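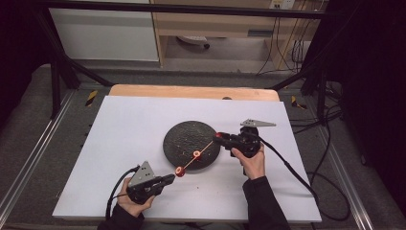
Cisside, mars

Entretenir ses ardoises et ses planches de service : tout ce que j'ai appris en cuisine

J'adore dresser sur de l'ardoise ! Un bout de fromage un peu triste, trois radis, une tranche de pain grillé, et tout de suite la table a de l'allure. J'en ai acheté mes premières il y a longtemps, sur un marché, et depuis elles servent presque tous les soirs. Voici donc mes façons de faire, testées, ratées, recommencées — prenez ce qui vous arrange.

Le premier lavage
Une ardoise neuve est toujours poussiéreuse. On la passe sous l'eau tiède avec une brosse souple et une goutte de liquide vaisselle, on rince longuement, puis on la met à sécher debout, jamais à plat sur un torchon (l'humidité reste coincée dessous et vous retrouvez une auréole le lendemain). Si l'eau de rinçage est encore grise, on recommence. Chez moi il faut en général deux passages.

L'huile, mais très peu
C'est l'étape que je préfère, parce que le noir revient d'un coup, profond, magnifique ! Une demi-cuillère à café d'huile minérale alimentaire suffit pour une assiette. On l'étale au chiffon en petits cercles, on laisse poser 30 minutes, et on essuie à fond avec un linge propre. J'ai longtemps pris de l'huile d'olive et je le déconseille : elle finit par coller et par sentir le rance. Pour les planches en bois, même méthode, mais en laissant l'huile toute la nuit.

Les bords qui s'effritent

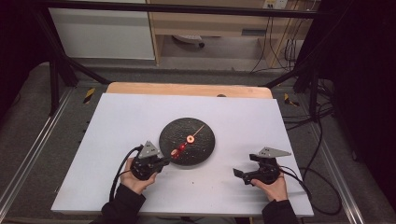
Un coup de papier de verre très fin, à l'eau, toujours dans le même sens, et l'affaire est réglée. N'appuyez pas. On rince, on sèche, on huile. Je garde une chute de grain fin dans le tiroir à torchons, pliée en quatre, et elle me fait facilement l'année. En revanche, si une écaille se soulève sur le dessus, là où l'on pose les aliments, je n'insiste pas : l'assiette prend sa retraite sous un pot de basilic.

Les taches de gras et de vin
Bicarbonate et eau, en pâte épaisse. On étale, on va boire un café, on frotte avec une vieille brosse à dents. Pas de vinagre ni de citron sur l'ardoise, certaines contiennent du calcaire et ternissent par plaques. Sur le bois, au contraire, un demi-citron et du gros sel font merveille, surtout après l'ail ou l'oignon.

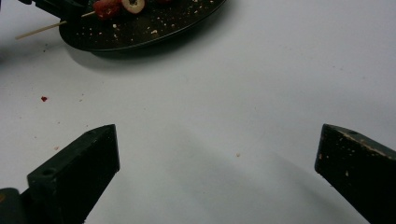

Pour le rangement, j'ai tout essayé, et ma solution actuelle me ravit : à la verticale, dans un simple porte-revues Duvow, avec un rond de feutrine entre chaque pièce. On peut empiler jusqu'à 6 ardoises à plat, mais celle du bas souffre et on finit toujours par les faire glisser l'une sur l'autre. Collez aussi quatre patins sous chaque assiette, surtout si votre table est claire : une assiette noire et ronde sur un plateau blanc et lisse, c'est superbe, mais la moindre rayure se voit de loin. Les miens sont en liège et je les change quand ils commencent à noircir.

Et le lave-vaisselle ?
Pour les planches en bois, non, jamais. Pour l'ardoise, je l'ai fait un soir de paresse et elle en est ressortie toute blanchie ! Un bon huilage l'a sauvée, mais je ne recommencerai pas.

Le mois prochain je m'attaque aux couteaux et à la pierre à aiguiser, sortez vos vieilles lames du tiroir !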